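Cernero Expands Shared Storage and Revises Loot Rules in Gastlow Update

Studio cites player feedback on crowded inventories; changes reach all regions in August

Cernero, the developer of the online role-playing game Bosora, has announced a set of changes to item storage, equipment loadouts and group loot that will take effect with the game's next content update, titled Gastlow. The update is scheduled for release in August and will be provided at no charge to all players with an active account.

The central change concerns the shared vault, the storage space that all characters on one account may use. The vault will grow to 1,000 slots for every account. Players who purchased additional vault pages in the past will keep those pages, and their existing contents will stay in the order in which they were left. No action is required before the update, although the studio advises players to collect any items held in the in-game mail system.

"Storage has been the most frequent subject of player correspondence since the last expansion," said So-ying Chung, the game's lead systems designer, in a statement published with the announcement. "Players were being asked to carry several complete sets of equipment for different roles, and the space available to them had not kept pace. The Gastlow update addresses the amount of space and the way that equipment is recorded by the game."

Under the present system, each saved loadout refers to the physical items in a character's bags. If an item is moved to the vault, the loadout that uses it becomes incomplete and must be repaired by hand. After the update, loadouts will recognize items in either location. A player who is standing in a city or at a camp will be able to equip a saved loadout directly from the vault, and the items being replaced will be returned to the slots from which the new ones were taken. The feature will not be available inside dungeons or during ranked matches, where only items carried by the character may be used.

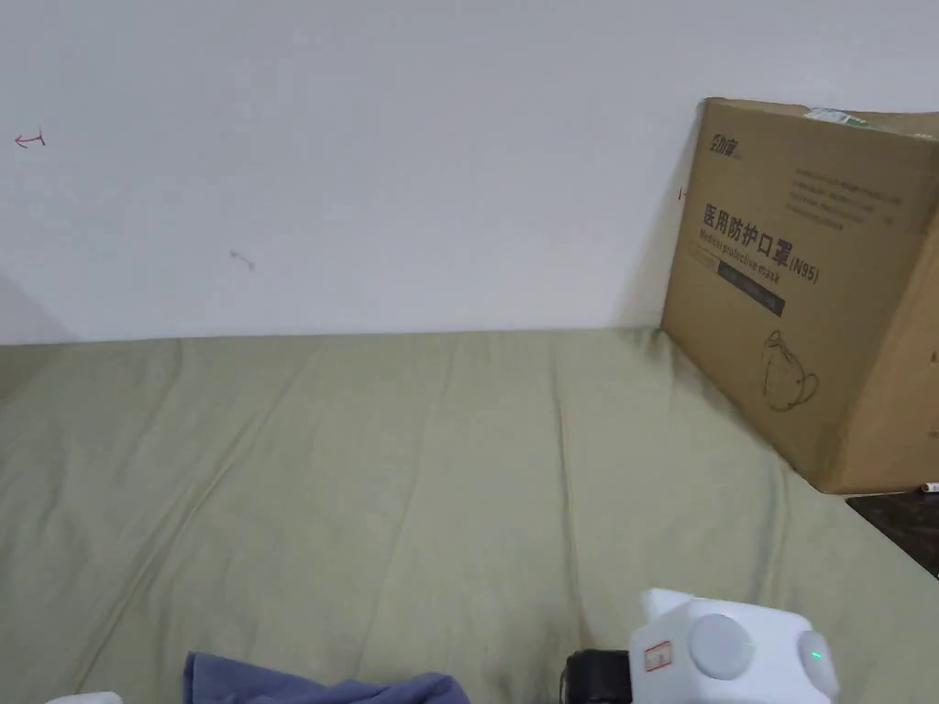

Changes to Cosmetic Items

Cosmetic items will be removed from the storage system altogether. Cloaks, dyes, mounts and costume pieces will be converted to entries in a new wardrobe collection when a character first logs in after the update. The conversion is automatic and applies to items in bags, in the vault and in guild storage where the item is bound to the account. Cosmetic items that can still be traded will remain as ordinary items until the owner chooses to add them to the wardrobe. Once added, they can no longer be sold or given to another player.

Duplicate cosmetic items will be converted to thread, a crafting material used by tailors. The studio has published a table of conversion values on the test server forum and has stated that these values may be adjusted before release. Seasonal items from earlier festivals are included in the conversion. Items that were awarded for tournament placement are not, and duplicates of those items will be kept in a separate section of the wardrobe.

Players will be able to save wardrobe outfits independently of equipment loadouts. An outfit may be linked to a loadout so that the two change together, or left unlinked so that a character's appearance stays the same regardless of the equipment in use.

Group Loot

The update also revises the way in which items are distributed after a group encounter. At present, the game awards equipment according to the role a character filled during the fight. A healer who wishes to collect armor for a defensive role must either enter the dungeon in that role or rely on a trade from another member of the group. Beginning with Gastlow, each player may select up to 2 preferred roles before an encounter begins, and items suited to either role may be awarded.

The selection will be made from the group window and will be visible to the group leader. It may be changed between encounters but not while one is in progress. Chances of receiving an item will be the same whether a player selects one preferred role or both, and the total number of items awarded to the group will not change.

Trading rules within a group remain as they are. An item received from an encounter may be passed to another eligible member of the same group until the group leaves the dungeon, after which it is bound to the character that holds it.

Amber Boersma, community manager for Bosora, said that the loot revision was tested over several weeks and that the original proposal had been altered in response to comments. "The first version allowed every role to be selected, and testers reported that they were receiving equipment they did not intend to use," Boersma said. "The limit was introduced for that reason. We will continue to review reports after release, and players are encouraged to submit them through the support page so that they can be matched to the correct encounter."

Effect on Guild Storage

Guild storage will not be enlarged in this update. It will, however, receive a permission setting that allows guild officers to reserve individual pages for crafting materials or for equipment. A history of deposits and withdrawals will be kept for each page and will be available to any guild member who has permission to view that page. Guilds with a single storage page will receive the history function but not the reservation setting.

The limit on crafting materials will be raised at the same time. A single stack currently holds 100 units of any common material. Rare materials will be brought up to the same limit, allowing many players to combine partial stacks that now occupy separate slots. The combination will not occur automatically. A sort command has been added to the vault and to guild storage, and using it will merge all stacks that are eligible.
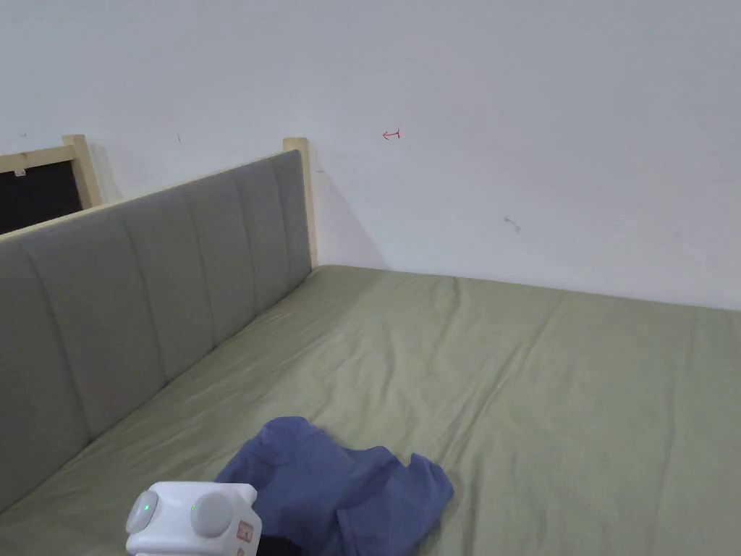
The Gastlow update will be available to all Bosora accounts in August.

Test Server Schedule

A preview of the update is open on the public test server, named Chiu, and is available to any player whose account is in good standing. Characters may be copied to the server from the account management page. The copy includes the contents of the vault, allowing players to examine the wardrobe conversion before it is applied to their permanent characters. Changes made on the test server have no effect on the live game.

The test server will accept characters at level 111, the current maximum, as well as those below it. Characters that have not yet unlocked the vault will be given access to it for the duration of the test. Ranked matches will be disabled on the server, and the auction house will operate with a separate currency that is issued to each character at first login.

The studio has asked testers to give particular attention to three matters: loadouts that contain items with limited-use charges, outfits saved by characters of more than one race, and the behavior of the vault when two characters on the same account are moved between regions. Known issues are listed in a notice that appears on the login screen. One of these, a fault that caused linked outfits to be lost when a loadout was renamed, has been corrected in the current build.

Availability

The live servers will be taken offline for maintenance in each region on the morning of release. Service is expected to resume by 11 a.m. local server time. Paid subscription time will be extended to cover the maintenance period, and timed items such as experience charms will be paused while the servers are unavailable.

Players who use third-party interface modifications should disable them before logging in for the first time. Modifications that read the contents of the vault will need to be revised by their authors, as the format in which items are listed has changed. Technical documentation for modification authors has been placed in the developer section of the Bosora website.

Support requests concerning missing or incorrectly converted items will be accepted for the full length of the season that follows the update. Requests should include the name of the character, the name of the server and the name of the item as it appeared before conversion. The complete notes for the Gastlow update will be posted to the game's website when the servers return to service.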